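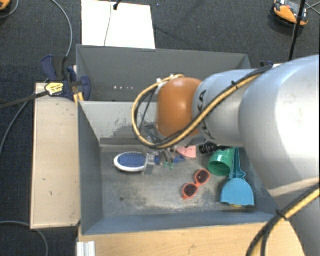

The Nitunon brush, blue pad and white rim, in the gray bin with the rest of the household odds and ends.

I have owned cheap hairbrushes and I have owned one expensive one, a birthday present from Nathalie Kramer that went down behind a radiator and stayed there. The Nitunon oval sits between the two on price and, to my mild annoyance, beats both on tangles.

The pad is the good part. It gives a little when you lean on it, so a knot at the back of the neck comes apart without the small scream I had come to think of as part of my morning. I do 14 strokes a side, a number I got from my aunt and have never questioned. My hair is long and thick and holds grudges.

Complaints, then. The pad collects lint like a museum, and the white rim shows every smear of hair oil by the end of April. Washing it is dull work – comb the hair out, swish it in soapy water, leave it bristles down on a towel overnight. The leaflet promises 300 washes. I will not be checking.

Pallavi Lodhi has the Pumlow paddle and swears by it. I borrowed it for a week and found it fine on straight hair and useless on mine, and she wanted it back anyway.

Four stars. The fifth went when I dropped it on the bathroom tile at 6 a.m. and woke the whole house. The brush was fine. I'd buy it again, probably in a darker color if they ever make one.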